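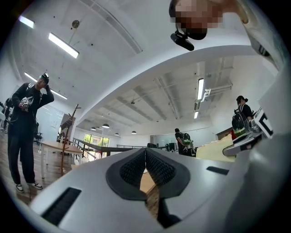
Logged by Enikő Szabó | Capture support, Sumico | Site: Stestcombe | Status: Closed, procedure changed

Summary
Dirnik rejects bread-to-plate episodes at the validation step with "marker identity conflict." First reported in October by Tane Halliday, floor lead at Stestcombe. Affects two-handed episodes only. Hardware is the Hapeta hand-held gripper set, one marker block per gripper, head unit worn by the operator.

Initial report (Tane, 9:10)
Batch of 40 episodes submitted. Validation failed on the first one and the batch was held. Operators say the grippers feel normal and the fingers close fully. Marker blocks were wiped down before the session. Restarting the head unit did not help.

First response (Enikő, 9:45)
Asked for the session log, the calibration file and the station sheet. Log received. Calibration file is current. Station sheet was blank apart from the operator's initials. The collection standard says the sheet must list the marker IDs of both grippers before the first episode. Please fill it in even when nothing has changed from the previous session.

Check 1: clock offset
The standard allows an offset of up to 200 ms between gripper and head unit. Measured offset was inside the limit in every episode. Ruled out.

Check 2: marker block seating
A block that is not pushed fully home can tilt and read as a different pose. It does not read as a different ID. Paora Nepia reseated all blocks at 10:30 and ran a short test at one station with no other operators working. The test passed. Noted, but not conclusive, as the test differed from the failed session in more than one way.

Check 3: foreign markers
Repeated the test with a second operator holding grippers a few steps away. The conflict came back. Dirnik was picking up markers from the other operator's set and assigning them to the station under test. Both sets had been configured with the same IDs.

Cause
Duplicate marker IDs across two sets in use in one open room. The sets were imaged from the same profile when they were unpacked. Section 4 of the collection standard requires unique IDs per room. It had been read on site as unique IDs per station, and the wording does allow that reading.

Fix applied
Second set reassigned to its own ID range, blocks reprinted, profile renamed. Old blocks were destroyed. Do not keep them as spares.

Task conditions were reviewed at the same time. For bread-to-plate, the slice is gripped by its edges and held clear of the plate before release, and both grippers stay over the table for the full episode. 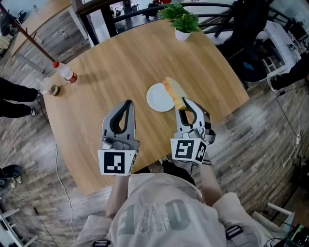
The idle gripper is the one that causes most of the rejected frames in this task. An operator who is concentrating on the slice tends to let the other hand rotate inward until its marker no longer faces the head unit. Keep at least one marker face toward the head unit on both sides. If a face is lost for longer than the validator permits, discard the episode and start again. Do not continue in the hope that interpolation will cover the gap.

Changes to site practice
- Marker IDs are unique across the room, including sets that are switched on but idle.
- Operators who are not recording lower their grippers and turn the marker faces away from active stations.
- Wrist straps are fastened before the head unit goes on.
- Cables on the floor around a station are routed away from where the operator stands, or taped.
- Objects on the table that are not part of the task are written on the station sheet. They may stay, but they may not be moved between episodes.
- No batch is submitted until the first episode has passed validation alone.

The last item would have saved the 40 episodes. All of them had been recorded before the first was checked. They cannot be recovered by relabeling — the tracks from both sets are merged at capture — and have been marked as discarded.

Verification (Paora, 15:20)
Both sets running together at separate tables, new IDs on the second. No conflicts. One episode rejected for marker loss on the left gripper, handled under the normal rule.

Open item
Wording of Section 4 goes to Fadime Taşdemir for correction. Proposed text: "No marker ID may appear more than once within a room, whether or not the gripper carrying it is in use."

Ticket closed 16:05.

Comments (4)

Murray Ruddock
Same error at our site. Does "room" include a mezzanine if there is a line of sight?

Enikő Szabó
Yes. Treat anything with a line of sight as one room.

Fadime Taşdemir
Section 4 updated with the proposed text plus line of sight. The blank station sheet should have stopped the session by itself, so I am making that a required field in the upload form.

Tane Halliday
Can the required field accept a set name instead of typing the IDs each time? Operators will be wearing the straps by then.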